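Re: [husa-data] cushion episodes, which to keep

8 Dec 2025

On the list, Lastetti wrote:
> We have 67 chair episodes from Gostitz. Do you want
> the slow ones as well?

Yes, send them all, slow ones included.
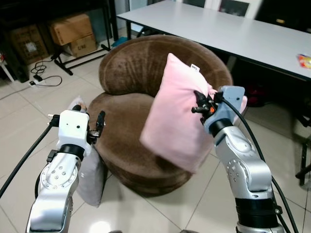 Labels first. Please use one name per cushion throughout. The pink one should be "pink" in every file — the last batch had "rose" too, and the loader treated it as a new object.
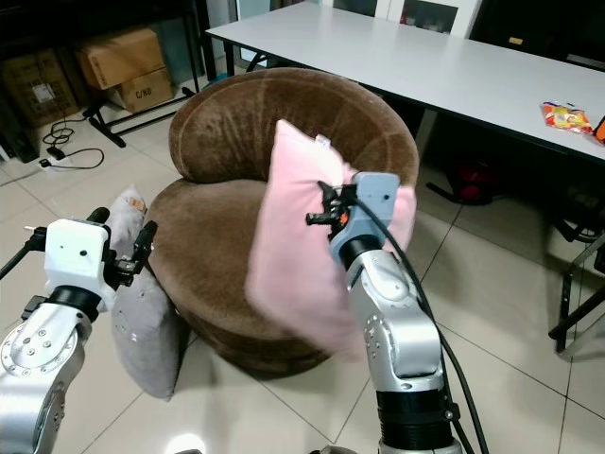

Failed grasps stay in, marked as failed. Trim only the idle part at the start, and leave 2 seconds.

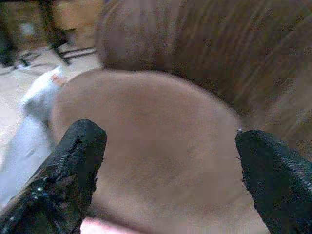
Wrist and head streams must keep the same episode number. Episode 2115 had two different ones. We need 200 before we retrain in February.
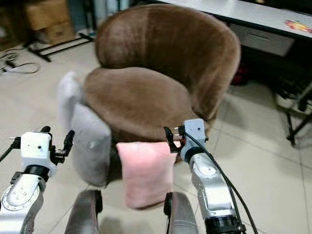
Head view, both cushions at the chair.

Ismail data list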